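Settle Time

The arm picked up the sponge at the first try and then did nothing.

Ilze Jõgi watched the planner window. The state said HOLDING, then CHECKING, then HOLDING again. It went back and forth like that until the timeout came and the whole task tree folded up and reported a failed grasp. The sponge was still in the fingers.

"It has it," said Trygve Wikström from the other side of the counter.

"I know it has it."

"Then why does it say it doesn't?"

She scrolled back. The gripper loop ran at 100 hertz and wrote everything down, which was good when you wanted an answer and bad when you wanted it before lunch. Finger position, motor current, commanded width, estimated width. The plate task had passed in the morning. So had the pear and the apple. The Stollov build had been frozen since then, and the only thing that had changed was the object.

She sent the command again. The fingers closed on yellow foam and the state flipped to HOLDING.
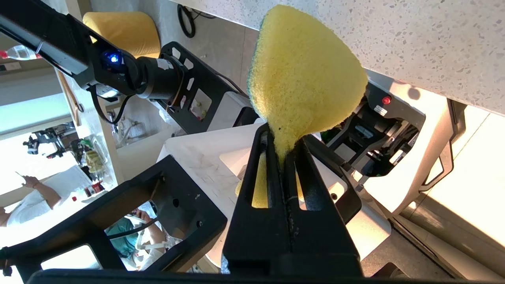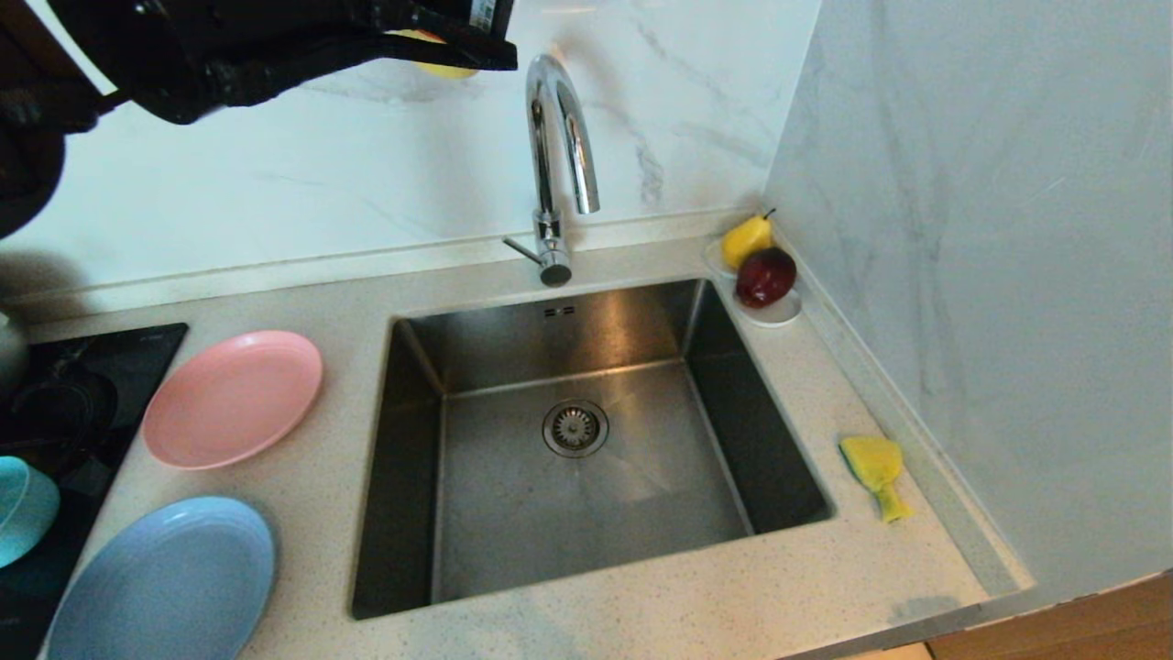

SETTLE TIME
Fiction by Fiifi Essien
Fiifi Essien is a staff writer at Worside and used to work on motion planning software.

"Read me the current," Trygve said.

"Going down."

"It's dropping it?"

"No. The sponge is giving way. The fingers push, the foam gets thinner, the current falls, the controller pushes again." She turned the laptop so he could see the trace. It looked like a staircase drawn by somebody on a bus. "The check wants the width to hold still for 800 milliseconds before it believes in the grasp. A plate holds still. This doesn't."

Trygve leaned in and looked at the staircase for a while. He had written the perception side and was always a little pleased when the trouble was somewhere else.

"Who picked 800?"

She opened the file. It was old code, brought over from Avotiņš when the two teams merged, and most of it had no comments at all. Line 328 had one. It said: do not lower this, see Algirdas.

"Algirdas Butkienė," she said. "He left before I came."

"Reet has his number."

Reet Kalniņš did have his number, and she sent it with a warning that he was in Zemunport now and that it was late there. Ilze wrote to him anyway. She kept it short. She said who she was, gave the line, and asked what would break.

While she waited she tried it the wrong way on purpose, in simulation, with the settle time cut to almost nothing. The sponge worked. So did the plates. Then she ran the glass tumbler set, and one grasp in the second batch was accepted while the fingers were still sliding. In the simulator the tumbler went through the counter and kept going, because the floor had no collision model. She watched the height value go negative and get larger.

"There's your reason," Trygve said.

"That's one reason."

The reply came at twenty past six.

It was a bottle, Algirdas wrote. Olive oil, full. The check passed during the slip and the planner lifted at full speed. We were finding oil in the cable chain until November. Lower it if you like, but look at which way the width is moving. I meant to do that and then I got another job.

She read it twice. Then she read it out to Trygve, who laughed at the part about November and asked if he could have the message.

Which way the width was moving. For a slip, the fingers closed and the object moved in the palm, and the camera on the wrist would show it going. For foam, the fingers closed and the object stayed where it was. The wrist camera already tracked that. It had been publishing the offset the whole time to a topic that no other part of the system read.

"You have this," she said to Trygve. "The in-hand offset. You've been sending it all year."

"I thought you were using it."

"I thought it was a debug thing."

He came around the counter and sat down next to her. They wrote it together, with some arguing about names. If the width was shrinking and the offset was flat, call it soft and cap the force. If both were moving, wait. The whole change was 28 lines, and Trygve wanted a test for each branch, so it became longer than that. She left the 800 where it was for everything hard.

At eight they loaded it. The fingers closed. HOLDING, then CHECKING, and then a word that hadn't existed that morning: SOFT. The arm lifted and swung out over the sink. Trygve had his hand near the stop button and kept it there.

The arm held. The planner asked for the next subtask, got it, and started down toward the blue plate.

"Write to him," Trygve said.

"It's past two in the morning there."

"He answered before."

She deleted "see Algirdas" from line 328, thought about it, and put it back with her own name after his. Then she picked up the phone and began typing.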